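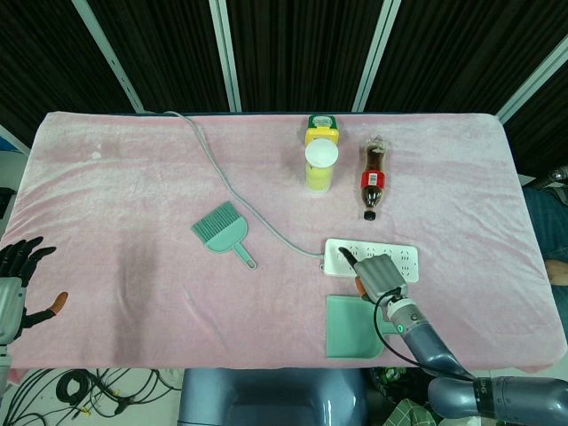

About us

Hi, we're Clindalance! I started this little shop in Noltley because I wanted to know one thing: can a machine do my chores yet? Short answer – sort of, on a good day.

We try robots on the boring stuff. Plugging in a power strip, sweeping up crumbs, clearing bottles off a table. Plugs are my favorite, as they look so easy until you watch metal fingers try to line up the prongs (I've lost whole afternoons to this). We're working through a list of 25 chores and so far I'd trust a robot alone with 3 of them. Folding a fitted sheet isn't one of them, but then I can't do that either.

We write up every try, good or bad, and share the notes with our friends at Stetside. Got a chore you hate? Send it over – we add new ones every September.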